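Floditz Bench Guide
Section 4: Block Test (do this before any chore test)

4.0 What this section is for

People buy two arms and want dishes done by lunch. Or bins sorted, or kit boxes packed on the shop floor. Can the machine do it yet? Some of it. Sometimes. Start with blocks. If the arms can't stack a cube they can't load a dish rack, and you want to find out with something that doesn't break.

You need sections 1 to 3 finished first. Arms bolted down, pendants talking, e-stops checked. If not, go back.

Time needed: one morning the first time, much less after.

4.1 What you need

Two arms, mounted and powered
Two-finger grippers, one per arm
Kraft paper, enough to cover the table with some to spare
Blue painter's tape
Cube set (red, blue, yellow, orange, green)
Allen key for the gripper bolts
Duda scoring sheet, or the Duda app if you have it

Any brand of tape is fine. Any small cubes are fine as long as the gripper opens wider than the cube with room on both sides. Don't use sponge cubes. Don't use sugar cubes either, we had that one in support.

4.2 Laying out the grid

1. Clear the table. Wipe it down.
2. Roll out the paper, pull it flat, tape the edges.
3. Run the long strips first, back to front.
4. Run the cross strips. Eyeball is OK. Cells should look square, no ruler needed.
5. Press down every crossing with your thumb.
6. Trim anything that sticks up.

NOTE: Small wrinkles in the paper are OK. Big ones are not. A cube on a ridge leans, and a leaning cube will get you a bad grip that looks like a software problem. You will then spend the afternoon in the wrong menu.

NOTE: The tape is for you. It helps the person resetting the cubes and the person scoring. If your software uses the tape lines too, good, but the test doesn't need it.

You can run on a bare table with tape only. Score those runs on a separate sheet, don't mix them in with paper runs.

4.3 Placing the cubes

7. Put one cube per cell. Leave empty cells between where you can.
8. Do not line them up square to the tape. Turn them a bit. Kitchens are not square and neither is a parts tray.
9. Write down the start cells.
10. Hands out. Step back past the yellow floor line if you put one in (see 2.6).
11. Press start on the pendant.

The first task is a two-block stack. One cube on another, let go, back off, stack still standing. Simple. Most setups fail it on the first day.

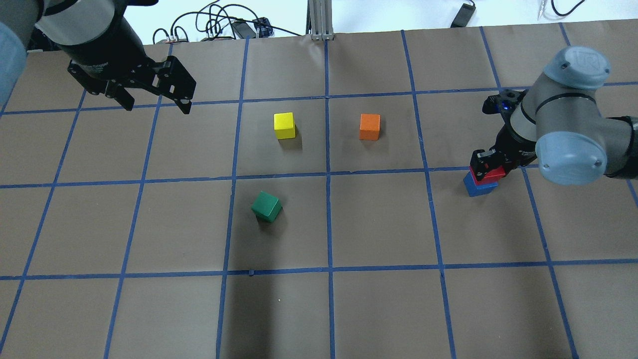 Fig. 4-1. Two-block stack, red on blue, gripper still closed on the red cube. Other arm open and waiting.

12. Watch the release, not the lift. Lifts mostly go fine. The trouble is letting go, one finger lets go late and drags the top cube sideways.
13. After the fingers open, wait for the arm to move clear. Then score.

Score it like so:

2 = stack stands after the arm is clear
1 = cube placed but crooked, or nudged and still up
0 = dropped, missed, knocked over, or you hit the stop

No half points. If two people disagree take the lower one.

CAUTION: Never reach in to straighten a cube while an arm is live. Not even when the arm looks parked. Stop first, hands second.

14. Do 30 runs before you change anything. Yes all of them. Three good ones in a row means nothing, and people go changing speeds after the first miss and then can't say what helped.

4.4 Second arm

Once the one-arm stack is working, bring in the other arm. Same cubes, same grid. Arm A picks from the far cells, arm B from the near ones. The rule is simple: one arm over a cell at a time.

15. Set the keep-out zone on both pendants. Both! Setting it on one does nothing for the other.
16. Jog each arm by hand to the middle column. Check that it stops where you set it.
17. Run at the slow setting until you've seen every move at least once.
18. Then step the speed up. Small steps.

If the arms freeze facing each other with neither one moving, it's not broken. Both are waiting for the other. Clear it on pendant A, then raise the wait time on B so they don't match.

CAUTION: Cable loops. Leave slack at the wrist. The cable has to reach with the gripper down at the paper AND with the wrist turned all the way. Too tight and it pulls a plug. Too loose and it sweeps the cubes off, which scores 0 and is your own fault.

4.5 Picking from a cluster

Harder than stacking and closer to real work. A sink is a cluster. So is a drawer, so is the return bin at the end of a packing line.

19. Move the cubes together into two rows. Still not touching.
20. Call one color. Enter it on the pendant.
21. Arm goes over, comes down, closes, lifts.
22. Put the cube in any empty front cell.
23. Score. Reset. Call a differnt color.
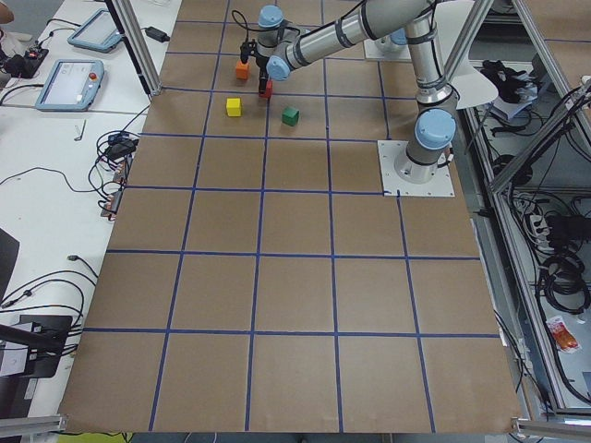
Fig. 4-2. Cluster pick, view from the side camera. Gripper down over red. Orange, yellow and green stay put.

Look at the neighbors after each lift. If one of them shifted, take a point off, even if the right cube came up clean. In a cupboard that neighbor is a glass.

Pendants can lie flat on the side table during runs. Screens up, stop button where you can hit it without looking. Don't bury them under paper. Don't stack them.

Put the Allen key back in the same spot every time. You will want it at the worst moment.

NOTE ON CABLES: Power leads and adapters off to the side of the paper, never on it. Bundle them if you can. A messy side table is fine by us, a cable under the paper is not.

4.6 Wrist camera check

Do this after the cluster test and any time a gripper has been off and back on. Takes a few minutes. One cube only.

24. Clear the other cubes away.
25. Put the red cube in a cell near the middle, turned a little.
26. Raise the arm so that both fingertips and the whole cell are in the picture.
27. Look at the pendant or the Duda live view.
28. Both fingers should show at the bottom, one left, one right, about even. If one is missing the camera has slipped. Loosen, turn, tighten.
29. Ask the software where the cube is. Compare with where you can see it.
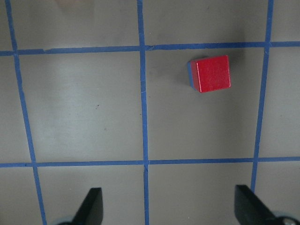

Written by the Basard bench team, Telau. Revised 2018-08-15.

Good view to have before a pick: fingers open at the bottom, red cube up and to the right of the gap, nothing else in the cells. The arm has to go over and line up before closing, so the check means something. If you start with the cube dead center every time you're testing nothing.

A sliver of blue down the left side of the red cube is normal in a view like that one. Don't adjust the color settings for it. The software should go by the top face. If it calls the cube blue, lower the side weight in the color menu one step and try again.

Glare is the other one. A pale sheen across part of the table is OK until it reaches the cube. Then move the lamp, or wait for the sun to go round. Turning the camera brightness down helps a bit and makes dark cubes worse.

Dust specks: ignore, unless the software starts trying to pick them up. It has happend.

4.7 If it goes wrong

Gripper closes on air
Camera slipped, or the table height is set wrong. Do 4.6 again. Then section 3.2.

Cube squirts out sideways
Fingers not closing even. Check bolts. Check for tape bits stuck on the finger pads.

Top cube lands crooked every time, same direction
Wrist is off a hair. Re-zero. Don't fix it by nudging the place point, it'll come back on the other side of the table.

Top cube lands crooked, random direction
Coming down too fast. Slow the last bit.

Arm stops halfway, no message
Pendant went to sleep. Known bug. Tap the screen. Fix planned for November.

Paper moves with the cube
Tape the paper down again. Gripper is going too low as well, raise it a touch.

Error 42
Keep-out zones overlap. Redo step 15.

4.8 So can it do chores?

The question we get most. Short version from our own bench in Telau: we have 1,842 scored block runs on this layout, all kinds, good and bad days. Stacking got dependable. Cluster picks got pretty good. Then we swapped in mugs, and it was back to the start for a week.

Where we'd say yes, with a person nearby:
Moving same-size parts from a tray to a box
Clearing blocks, cups without handles, cans
Anything with flat sides and a fixed spot to go to

Not yet:
Laundry. Cloth has no shape and the gripper doesn't know where the edge is
Wet dishes
A full sink
Anything with a lid it hasn't seen before
Any room with a cat in it

Shop floor is ahead of the kitchen. Parts come the same way up, the light stays put, and no one leaves a fork in the tray. If you have a choice start there.

Also slow. A person resets the whole grid in less time than the arm takes for one careful pick. If speed is what you need, wait a version or two. If you need the same dull move 1,000 times on a night shift with no hurry, then it's worth a look now.

4.9 Before moving to section 5

30 runs of the two-block stack, no more than two zeros
Both arms, same again
Cluster pick, every color called at least once
Wrist camera check passed on both arms
Sheet filled in and saved to Duda

Miss any of these and section 5 (cups and trays) will be a waste of cups. Sheets can be sent to the Basard bench for a second look, put the gripper type in the subject line. Leave the grid down, section 5 uses it. Replace tape that's lifting at the ends.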